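The woman who runs the small bakery in Trullgate asked me not to write her name. "Write about the bread," she said. We met at 5 in the morning, when her first loaves were already in the oven.

She learned the work in Westmont, in a kitchen with 38 employees. There she shaped rolls all night, up to 3000 in one shift. "My hands were fast, but I did not know who was eating," she told me.

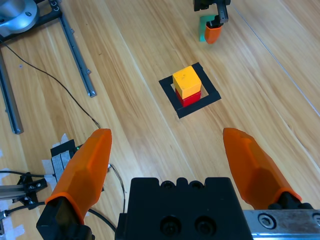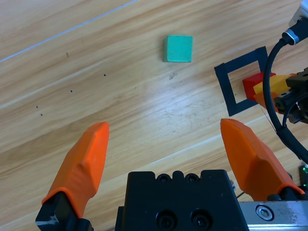
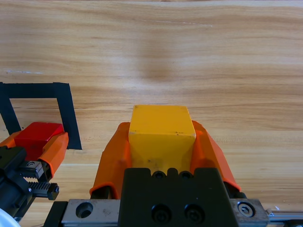
Her own shop sells only rye bread and one sweet loaf with raisins. The flour comes from the mill in Jolton, and she pays for it each December for the whole next year. I asked if this is not a risk. "Of course it is," she answered. "But the miller also must sleep."

The sour dough is older than the shop. She feeds it before she goes home and again in the evening. When the weather is cold, she wraps the bowl in a towel.

I asked about the price, because some neighbors find it high. She was quiet for a moment. "They take a 500 gram loaf and say it is small. Then they come back for another." She gave me one for the bus, still warm, and went to open the door.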